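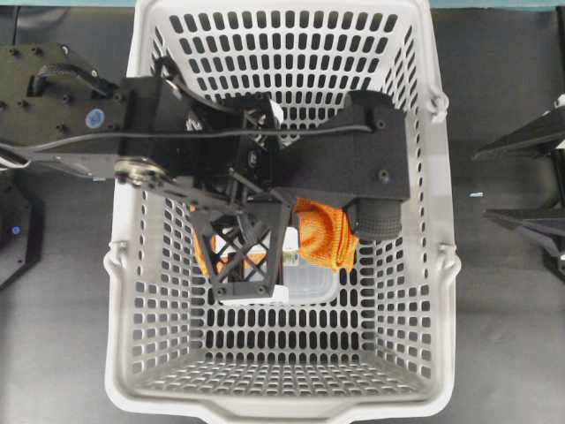 4. Packing the hand basket

This section covers the white plastic hand basket supplied with the Zisetti counter set. It applies to the store counter, the packing bench and home use. Read section 3 (Fitting the handle) before you begin.

The basket has a flat bottom and four sloping sides. The openings in the sides let air through and keep the weight down. They also let small items out, so anything smaller than the openings must go in a bag or a closed container first.

4.1 Before you pack

1. Set the basket on a level, dry surface. A counter or bench at waist height is best. Do not pack the basket on a chair or on the edge of a cart.

2. Check that the handle lugs on the outside of the basket are clean and not cracked. If a lug is cracked, take the basket out of use. See section 7 for replacement parts.

3. Fold the handle down against the outside of the rim. If you packed your last load with the handle up, you may have noticed that tall items catch on it.

4. Run a hand along the inside walls. Remove any labels, twist ties or bits of netting caught in the openings.

5. Wipe the bottom with a damp cloth and let it dry.

Note: The handle is shipped separately from the basket. The basket can be packed with the handle off, but must not be lifted by the lugs.

4.2 Loading order

The order below suits a mixed load of produce and packaged food. Change it to fit what you have, but keep the heavy goods at the bottom.

1. Put flat-bottomed containers in first. Clear plastic tubs with lids should stand upright on the bottom of the basket, lid side up.

2. Press down on each lid at the corners before you let go of it. A lid that is only half seated will lift when something leans on it.

3. Put boxes in next, on their largest face. Keep them against a tub so that they don't slide.

4. Lay mesh net bags beside the tubs. Spread the contents of each bag out a little so it lies low.

5. Tuck the loose end of the net under the bag. The netting snags easily on box corners and on the openings in the basket walls.

6. Add light or soft goods last. Bread, herbs and salad leaves go on top.

7. Check that nothing stands higher than the rim. Items above the rim are the ones that fall when the basket is tilted.

Caution: Do not pull on netting that has caught in an opening. Push it back through from the outside with a fingertip. Pulling can split the net and spill the contents.

Caution: Keep glass away from the side walls. The slope of the wall tips a tall jar inward, and it can strike the next item. Stand glass in the middle with soft goods on both sides.

4.3 Net bags

Net bags need more care than other packaging. They have no fixed shape, and they settle after you put them down.

1. Pick up a net bag by the gathered end, with your other hand under the contents.

2. Lower it into the basket. Do not drop it.

3. Wait a moment for the contents to settle, then move the bag up against its neighbor.

4. If the net has a metal clip, turn the clip up and away from any tub lids. A clip can scratch clear plastic and may puncture film.

5. If you are packing more than one net bag, place them on opposite sides of the basket. This keeps the load even when it hangs from the handle.

Empty nets should not be left in the basket. They bunch up under the next load and stop tubs from standing flat.

4.4 Lids and labels

Turn labels to face up or toward the person who will unpack the basket. On the Plarnden bench layout, that is the side away from the packer. On the Herkdale layout, both people stand on the same side, and labels should face up.

If a tub has its label on the side, leave enough room beside it to read the label without lifting the tub out. A finger's width will do.

Note: Paper labels come off when they get wet. If the basket will hold chilled goods, put a dry cloth under the tubs.

4.5 Lifting and carrying

1. Raise the handle and check that it is seated in its lugs on both sides.

2. Lift straight up with one hand on the handle. Put the other hand under the bottom if the load is heavy.

3. Stop as soon as the basket is clear of the counter and see whether it hangs level. If one end drops, set it down and move the heaviest item toward the middle.

4. Carry the basket at your side. Do not swing it.

5. Set it down on its full base. Do not rest it on one edge while you fold the handle.

Caution: Do not stack a packed basket on top of another packed basket. The upper one rests on the goods below. Empty baskets may be nested for storage with all the handles folded to the same side.

4.6 Unpacking

1. Fold the handle down.

2. Take out the soft goods first, then the net bags. Lift each net bag slowly and look at the underside. If it has snagged on a tub or box, free it before lifting farther.

3. Take tubs out by the body. Do not lift a tub by its lid.

4. Turn the basket over and tap the bottom lightly to clear crumbs, soil and onion skins.

4.7 Cleaning

1. Remove the handle as described in section 3.

2. Wash the basket in warm water with dish soap. Use a soft brush on the openings. Dirt collects on the lower edge of each one.

3. Clean around the lugs with an old toothbrush.

4. Rinse, shake off the water, and stand the basket on its side to dry.

Do not use bleach, scouring powder or steel wool. Do not put the basket in water hotter than 50 °C. Higher temperatures can warp the rim, and a warped rim will not hold the handle squarely.

4.8 Common problems

Tub rocks on the bottom of the basket: Something is trapped under it. Take the tub out and look for a twist tie, a clip or a fold of netting.

Handle will not fold flat: A bag or label is caught beside one of the lugs. Clear it and try again. If the handle still stands up, it has been fitted back to front.

Small items fall out while carrying: Bag them, or line the bottom and lower walls with a cloth.

Basket tips when set down: The load is too tall or too far to one side. Repack it following 4.2.

For spare handles and lug repair kits, contact Talukder parts service and quote part number 63 for the handle or 70 for the kit. Section revised 22/06/2022.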